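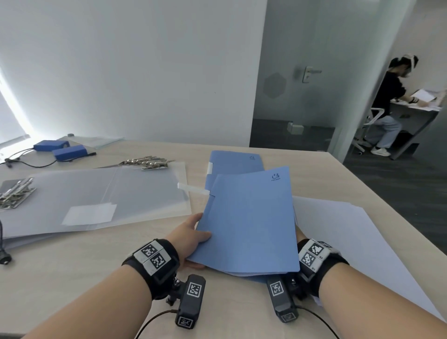
Household Papers: Frequently Asked Questions
Clotley Home Filing Workshop

These are the questions we get most often from people who have signed up for the workshop or are thinking about it. If yours isn't covered, write to the office and we'll answer by email.

Before you come

What does the workshop cover?

Sorting, foldering and labeling ordinary household paper: bills, bank letters, insurance, medical letters, school reports, car papers, warranties, tax returns. You bring a pile and work on your own pile. There is a short talk at the start and the rest of the session is spent at the table.

How much paper should I bring?

One grocery bag or one banker's box. People who bring more tend to spend the whole time moving it from one side of the table to the other. If you have a lot at home, bring the pile you least want to look at and do the others later with the same method.

Do I need to sort anything first?

No. Take the mail out of its envelopes if you have the time. Leave everything else as it is.

What supplies are included?

Each place is set with card folders, a frosted plastic document folder, a few sheets of plain white paper, a pencil and a strip of blank labels. You take home whatever you fill. Extra card folders can be bought at the desk.

How long is a session?

Three hours, starting at 9:30 in the morning, with a break in the middle. The room stays open until 1:30 for anyone who wants to finish a category.

Where is it held?

In the Drurley Building, second floor. Parking is behind the building and the elevator is by the rear door.

How many places are there?

There are 31 places in the large room. The small room is used in September, when we run the tax paper session, and that one fills early.

Folders and supplies

Card folders or plastic folders?

Both, for different jobs. Card folders are cheap, easy to write on and lie flat in a drawer. Use them for anything you add to or take from during the year. Plastic is better for papers that travel, such as a car title you are taking to the county office or school forms going back and forth in a bag.

Are frosted folders better than clear ones?

Frosted plastic hides the top page from a casual look, and it shows scratches less than clear plastic does. Clear is faster if you want to see what is inside without opening it. Pick one kind and stay with it. Mixed sets are annoying in a drawer.

Does color matter?

Less than people think. A single color for everything works fine if the labels are good. If you like color coding, keep it to three or four colors and write down what each one means. Tape the list inside the cabinet door. A color code that only one person in the house understands will be broken by the other people in the house within a month.

How many sheets should go in one card folder?

A plain folder with one fold along the bottom starts to bulge at 57 sheets of ordinary copy paper in our tests, and fewer if the sheets have been folded for mailing. When the folder won't close flat, split it by year. Put the older year behind the newer one.

What about folders with built-in fasteners?

They keep pages in order, and we recommend them for medical records and anything legal. The drawback is that you have to punch holes and take the stack apart to remove a page from the middle. Don't punch originals of birth certificates, titles, deeds or wills. Slip those into a plastic sleeve.

Should I use paper clips, staples or neither?

Staple pages that belong together and will never be separated, such as a three-page letter. Use a clip for things you expect to pull apart. Plain steel clips can rust and leave a mark over the years, so take them off before papers go into long-term storage. Plastic-coated clips are all right.

Can I reuse old folders?

Yes. Turn them inside out, refold on the same crease and label the clean side. Throw out any with a torn fold.

Which filing box do you recommend?

For most homes, the Vesarach letter-size box with a lid. It holds a year of paper for two adults and fits on a closet shelf. Any box with straight sides and rails for hanging folders will do the same job. Measure the shelf before you buy.

Sorting

Where do I start?

Clear the table. Put an open folder in front of you, keep the loose sheets to one side and leave a space on the other side for finished folders. Pick up the top sheet, decide where it goes and put it there. Don't read it through. If you need more than a few seconds, it goes in a folder marked Ask.

What categories should I use?

Start with these and change them later:

Money in
Money out
Home
Car
Health
School and work
Taxes
Ask

Eight folders is enough for a first pass. Splitting Home into mortgage, repairs and appliances comes later, and only if the folder gets thick.

What goes in Ask?

Anything you can't place, anything you need another person's opinion on, and anything that needs a phone call. Go through it at the end of the session. Most of it will turn out to belong somewhere obvious once the other folders exist.

Do I file by date or by company?

By category first, then by date with the newest in front. Filing by company falls apart when the company changes its name or you switch to another one.

My papers won't stack straight. Any trick?

Stand the stack on its long edge and tap it on the table, then turn it to the short edge and tap again. Sheets that were folded in thirds should be folded back the other way once before you tap them. When you slide a stack into a folder, hold the folder open with one hand and keep the stack upright, so the bottom edge meets the fold.

What do I do with odd sizes?

Tape receipts to a plain white sheet, several to a page, and write the month at the top. Use tape on the edges only. Tape over thermal printing can make it fade. Oversize papers such as house plans go in a tube or a flat box of their own, with a note in the Home folder saying where they are.

Labels

Where should the label go?

On the tab if there is one. On a folder without a tab, put it in the same spot on every folder. For a drawer, that means the top edge. For a shelf, it means the spine edge. For a plastic document folder that gets carried around, the lower part of the cover is fine.

Handwritten or printed?

Handwritten is fine and faster. Use a dark pen and capital letters. Write the category first and the year second: CAR 2, for example, tells you nothing in five years, so use the full year.

Labels won't stick to my plastic folders. What helps?

Wipe the plastic with a little rubbing alcohol and let it dry before you apply the label. Press from the middle outward. Frosted plastic with a rough texture holds paper labels less well than smooth plastic, and for those we use a removable label under a strip of clear tape.

How do I get an old label off?

Warm it with a hair dryer on low, lift one corner and pull slowly. Don't do this with thin plastic, which warps. On card, put the new label over the old one.

Keeping and throwing out

How long should I keep things?

We are not lawyers or accountants, so check with yours. As a general habit, we tell people to keep tax returns and the papers behind them for seven years, keep home purchase and improvement records as long as you own the home, and keep warranties until they run out. Birth, marriage, death and adoption papers stay for good.

Can I throw out utility bills?

Usually, once the next bill shows the payment. Keep them if you deduct a home office.

Do you have a shredder?

Yes, at the back of the large room, and there is a locked bin for bigger amounts. The bin is emptied by Ranjbar, the shredding service we use. Take out binder clips before you drop anything in. Staples can stay.

How much paper does a household end up with?

It varies a lot. The largest single bag we have counted at a workshop had 1,651 sheets in it. The owner kept fewer than half. A full two-drawer cabinet at home can easily hold 3,000.

Should I scan everything?

Scan what you would hate to lose and what you look up often. Scanning every piece of paper takes far longer than sorting it. Sort first, throw out what you can, then scan what is left if you still want to.

After the workshop

How do I keep it up?

Have one tray for incoming paper and empty it twice a month. It takes ten minutes if the folders are within reach of the tray. When a year ends, move that year's folders to a box, label the box and set up a fresh set.

Can I come back with a second bag?

Yes. Returning visitors pay half price and can skip the opening talk. Bring the folders you have already made so your categories stay the same.

Can I bring my parents' papers?

You can. Make a separate set of folders and keep them apart from your own the whole time. Put the person's name on every label, even when it seems obvious.

What if I have to cancel?

Let us know two days ahead and we'll move your place to another session. After that we keep the fee, but you can send someone else in your place.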